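4.3 双臂食物转移任务中的指端与控制器对比

前两节的单臂实验只涉及刚性物体，指端形状对结果的影响较小。本节把同一套硬件用于双臂食物转移，考察两种指端（Flasten 平行指端与 Tultunik 弧面指端）和两种控制器（Durnenero 位置控制器与 Hoàng 阻抗控制器）在四种组合下的表现。选择食物类物体出于两点考虑：其一，被抓物外形不规则，且多数由松散或分层的部分构成，闭合力稍大即会变形；其二，物体放在带沿的容器内，夹爪接近时可用的姿态受沿口限制，控制器对轻微碰触的处理方式会直接反映到结果里。

双臂基座固定在台面近侧的铝型材导轨一侧，左右各一。导轨外侧留有一段浅灰色低台，控制电子件与基座支架均在这一区域内。台面三面由浅色平板围合，用于减少背景变化。工作区相机固定安装，标定后不再移动，两臂共用同一世界坐标系。手眼标定在每组实验开始前复核，残差大于 2 mm 时重新标定。夹爪走线沿臂体外侧布置，两侧均留出松弛量，避免腕部在大角度转动时拉扯接头。预实验中曾将线缆全程扎紧，左臂在远端位姿下出现周期性的力矩波动，松开扎带后波动消失，此后各组统一采用松弛走线。

任务布局见图 6。橙色三角形编织托盘置于台面中部，圆形容器在其前方排成一行。每次试验由右臂从指定容器中取物并放入托盘，左臂在左侧待命位等候，仅在右臂发出让位信号后进入中部区域，对托盘内物体做一次位置调整。让位信号由上层状态机给出，两种控制器使用完全相同的状态机和路径点，路径点之间的插值方式也保持一致。
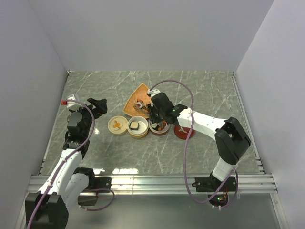

Aled Gittins

图 6 双臂食物转移任务的工作台布局。右臂腕部位于前排红边碗上方，左臂位于台面左侧。

取物高度由容器类型决定。浅碟的沿口低，指端可以较大倾角进入；深碗则要求腕部接近竖直，前臂从右侧横跨台面，容易遮挡最右侧的容器。图 6 中最右侧的红色圆碟即被右臂前臂部分遮住。该遮挡对开环执行没有影响，但会使基于图像的终点修正失去参考，因此修正量在前臂横跨阶段被冻结，直到腕部抬离碗口后再恢复更新。冻结期间若目标被夹爪推动，控制器无从得知，由此产生的失败单独归入“遮挡后偏移”一类。

台面为带细白纹的灰色光面石纹材料，近侧导轨附近存在一条明亮的反光带，位置在中线偏右。阈值分割方法在该区域会把反光误判为浅色容器的沿口。本文没有更换台面，而是在分割前加入一张固定掩膜，掩膜范围按空载图像标定一次得到。固定掩膜的缺点是容器一旦移入该区域便无法检测，故所有初始布局都避开反光带。对偏振片方案也做过简单尝试，反光有所减弱，但红色容器与橙色食物之间的对比度随之下降，综合考虑未予采用。

两种控制器均以 200 Hz 的频率下发指令。Durnenero 控制器跟踪关节位置，夹爪以固定开口宽度闭合，遇阻后由电流阈值触发停止；Hoàng 控制器在笛卡尔空间施加虚拟刚度，竖直方向取较低刚度，水平方向取较高刚度，使指端触及碗底时能够退让，同时不致在横向上偏离路径。为使对比公平，两者的最大末端速度设为相同值。Hoàng 控制器的力估计由关节电流推算得到，未使用腕部力传感器，滤波引入的延迟近 7 ms，在本任务的接近速度下可以接受。

四种组合合计执行 801 次试验，按随机顺序交错进行，以减弱食物表面状态随时间变化带来的影响。被抓物在出现可见破损后更换，更换时机由操作者判断，判断标准在实验前统一。判定规则如下：物体完整落入托盘且不与托盘边缘搭接，记为成功；落入托盘但发生分层或散落，记为部分成功；其余记为失败。部分成功在统计中单列，不并入成功。

就单一因素而言，控制器的影响大于指端。在深碗取物时，Durnenero 控制器对高度误差敏感：下探不足时指端只夹到表层碎块，下探过量时指端顶住碗底，碗体随之滑移，后续路径点全部失准。Hoàng 控制器在同样的高度误差下仍能贴着碗底闭合，碗体滑移明显减少。浅碟上的差别则不大，原因是碟内物体较小且位置居中，接近方向单一，位置控制已经足够。需要指出，竖直刚度调低后末端在空中的静态误差会增大，放置阶段若沿用同一组参数，物体会提前触碰托盘边沿。本文在放置前切换到较高刚度，切换过程采用线性过渡，未观察到明显抖动。

指端的影响主要体现在分层物体上。Flasten 平行指端接触面平直，对方形切块的侧面贴合较好，夹持后物体姿态基本保持不变；但在混合碎块中闭合时，两指之间常夹入数块大小不一的碎块，抬升途中较小的一块滑脱。Tultunik 弧面指端能够兜住碎块，滑脱较少，代价是闭合轨迹需要更大的横向空间，靠近碗壁时内侧指端会先碰到沿口。对方形切块使用弧面指端时，受力集中在棱边，顶层与下层之间容易错开，部分成功的比例因此上升。两种指端都没有在全部容器上占优。

因素之间存在交互。弧面指端与位置控制器组合时，沿口碰触会被直接转化为碗体位移，是四种组合中最不稳定的一种；换用阻抗控制器后，同样的碰触多数只引起腕部轻微退让，随后仍可完成闭合。平行指端对控制器的依赖较弱，换用阻抗控制器带来的改善集中在深碗，浅碟上的变化落在重复试验的波动范围之内。若系统只允许配置一种组合，且容器以深碗为主，弧面指端配合 Hoàng 控制器较为合适；以切块和浅碟为主时，平行指端配合任一控制器均可，Durnenero 控制器的调参工作量更小。

双臂协同方面，左臂进入中部区域后的失败多与线缆有关。右臂线缆在前臂上方形成较高的弧线，腕部回撤时弧线下垂，会短暂占用托盘上方的空间。路径规划中的碰撞模型只包含臂体与夹爪，没有描述线缆，左臂若在此时进入，便可能与之接触。实验中采用了保守的处理：让位信号推迟到右臂完全退回右侧之后发出。这一做法增加了单次任务时间，对两种控制器的影响相同，不改变前述对比结论。将线缆建模为随腕部位姿变化的包络体可以缩短等待，包络体的参数需要针对每种走线重新测量，相关工作留待后续进行。

本节实验还有若干限制。工作区光照固定，未考察反光带位置变化后掩膜是否仍然有效；容器与台面之间没有防滑垫，碗体滑移的严重程度与底面材质有关，更换容器后两种控制器之间的差距可能缩小；电流推算的外力在低速段受关节摩擦影响，阻抗控制器在接触初期的响应存在个体差异，左右臂之间也不完全一致。4.4 节在相同布局下交换左右臂的角色，对最后一点作进一步检验。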